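How to Clean and Care for a Marble Countertop Without Losing Your Mind

I put off getting marble for years. Everyone I talked to told me it was too fussy, that one slice of lemon would ruin it, that I'd spend my evenings hovering over my dinner guests with a rag. Then we bought a house that came with it already installed, a great big slab of the stuff in the kitchen and a smaller piece in the hall bath, and I had to learn in a hurry. I made most of the mistakes there are to make (I'll own up to a few of them as we go), and I've settled into a routine that takes me very little time and keeps the stone looking lovely. So pour yourself a coffee, put a coaster under it, and let's get into it.

What you'll need

A soft sponge, the kind without a scratchy side
Two or three microfiber cloths
Mild dish soap
A spray bottle
Baking soda
3% hydrogen peroxide from the drugstore (only for white or very light marble)
Plastic wrap and painter's tape
A penetrating sealer made for natural stone

I've been using a sealer called Skimmont for a while now and I'm happy with it. My sister-in-law swears by Woveck, and her counters look every bit as nice as mine, so I wouldn't agonize over the choice. Read the label, make sure it says it's for marble, and you'll be fine.

First, find out what you have

Before you do anything else, make sure it's really marble. Quartz, quartzite and laminate can all be made to look very much like it, and they don't all want the same treatment. If you bought your house from somebody else, as I did, look for paperwork in the kitchen drawers. Ours was in a folder with the furnace manual, and that's how I learned that our slab had come from a stone yard called Evangelista. I called them up and they were kind enough to tell me what I had and what finish was on it. If you have no paperwork at all, a local stone shop will usually look at a photo or send somebody by.

The finish matters too. Polished marble is shiny and reflects the light from your windows. Honed marble is smooth but dull, a little like an eggshell. Polished stone shows etching more, and honed stone tends to soak up stains a bit faster. Mine is honed in the kitchen and polished in the bath, so I get to worry about both!

Stains and etches are two different troubles

I wish I'd understood this sooner. A stain is color that has soaked into the stone. It's darker than the marble around it, and it comes from things like oil, coffee, red wine or a rusty can. An etch is a spot where something acidic has eaten into the surface itself. It usually looks lighter or duller than the rest, sort of like a water ring that won't wipe off. Lemon juice, vinegar, tomato sauce and plenty of bathroom cleaners will all do it.

Sealer helps with stains. It does nothing for etches. I sealed my counter with great care that first October, felt very pleased with myself, and then left half a lime sitting on it overnight. You can guess what I found at breakfast.

Everyday cleaning

Step 1. Clear everything off. I know it's tempting to wipe around the toaster, but crumbs and drips collect under there, and grit is what scratches. Lift things instead of sliding them.

Step 2. Wipe up the dry crumbs with a microfiber cloth before you bring any water into it.

Step 3. Put a squirt of dish soap in a spray bottle and fill it with warm water. I use a small squirt, less than a teaspoon for a regular-sized bottle. Too much soap leaves a film, and then you'll be polishing away at the film wondering why your counter looks cloudy.

Step 4. Spray a section at a time and wipe with the soft sponge. If something is stuck, lay a wet cloth over it for a few minutes and try again. Please don't go at it with a razor blade.

Step 5. Rinse with a clean damp cloth.

Step 6. Dry it. I skipped this for months and had hard-water marks all around the faucet. A dry towel and thirty seconds of your time takes care of it.

I do the whole business once a day, after supper, and a quick swipe after breakfast if there's been jam.
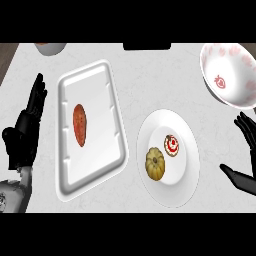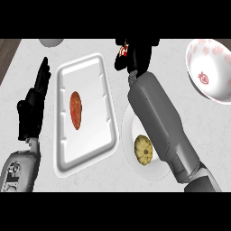

White marble with faint gray veining.

When something spills

Blot, don't wipe. Wiping spreads a spill over clean stone, and you can turn a puddle the size of a quarter into one the size of a dinner plate. Press a paper towel straight down, lift it, and use a fresh one until nothing more comes up. Then rinse with plain water and dry.

For anything acidic, be quick about it. I keep a cloth hanging on the oven door for exactly this, and on nights when we're making salsa or lemon chicken I do all the cutting on a big board with a rim.

How to lift a stain with a poultice

A poultice sounds like something out of an old country doctor's bag, but it's only a paste that draws the stain up out of the stone as it dries. It's slow, and you may need to do it more than once, so give yourself a weekend.

Step 1. Clean and dry the area.

Step 2. Mix your paste. For an oil stain, use baking soda and water. For coffee, tea or wine on white marble, use baking soda and hydrogen peroxide. You want it about as thick as peanut butter. Skip the peroxide on dark stone, as it can lighten it.

Step 3. Test it first somewhere out of sight. Behind the microwave is my spot.

Step 4. Spread the paste over the stain about a quarter of an inch thick, and go a little past the edges.

Step 5. Cover it with plastic wrap, tape down the sides, and poke a few small holes in the top with a toothpick so it can dry slowly.

Step 6. Leave it for 24 hours. Then take off the plastic and let the paste finish drying in the open air. It should be crumbly all the way through.

Step 7. Scrape it off gently with a wooden or plastic spatula, rinse, and dry.

If the stain is lighter but still there, do it again. I had an olive oil spot by the stove that took me three rounds, and by the last one my family had stopped asking what was under the plastic. Rust is a harder case, and I'd ask a stone shop before trying anything on it.

What to do about etches

Small, light etches on polished marble can often be buffed out with a marble polishing powder. I use one from Wekov that comes in a little tub. You sprinkle some on, add a bit of water, and rub in small circles with a damp cloth for a minute or two, then rinse and look. Follow whatever the directions on your tub say, and start with less than you think you need.

Don't use polishing powder on honed marble unless it's made for it. You'll end up with a shiny spot in the middle of a dull counter, and that's harder to live with than the etch was. If you can feel the mark with your fingernail, it's a job for a professional. I had one quote for refinishing our kitchen, and it came to $189 for the small section by the sink, which struck me as fair for the mess I'd made of it.

Sealing, step by step

To find out if you need to seal, put a few drops of water on the counter and wait fifteen minutes. If the water is still sitting up in beads, leave things be. If the stone has gone dark underneath, it's time. Do this in a couple of different places, because the spot by the sink will wear out long before the corner where you keep the mail.

Step 1. Clean the whole counter and let it dry overnight. Sealer can trap moisture in the stone, so don't rush this.

Step 2. Open a window and put on some gloves.

Step 3. Work in sections a couple of feet wide. Put the sealer on with a clean cloth in an even coat.

Step 4. Let it sit for as long as the label says. Mine says ten minutes. Set a timer, because if it dries on the surface you'll get a haze.

Step 5. Wipe off every bit of the extra with a dry cloth and buff until the cloth glides.

Step 6. Add a second coat if your label calls for one.

Step 7. Keep the counter dry and empty for a full day. We order pizza.

Things to keep away from your marble

Vinegar, in any amount, no matter what the internet says
Lemon-scented cleaners that contain real citrus
Bleach and ammonia
Powdered scouring cleansers
Steel wool and the green side of the sponge
Hot pans (use a trivet)
Glass cleaner, unless the bottle says it's safe for natural stone

Oh, and shampoo and perfume bottles in the bathroom! Put them on a tray. I lost a nice patch of polish to a leaky bottle of toner that I'd thought was perfectly harmless.

A word on living with it

Even if you do all of this, you'll get marks. Mine has a faint ring near the window from a glass of orange juice and a dull streak by the stove that I gave up on two winters ago. I used to see them every time I walked in, and now I mostly see the counter. If you know that a small mark will bother you every single day, think about a honed finish in a stone with busier veining, where you'd have to go looking for it.

For renters, check with your landlord before you seal or polish anything, and take a few pictures of the counter on the day you move in.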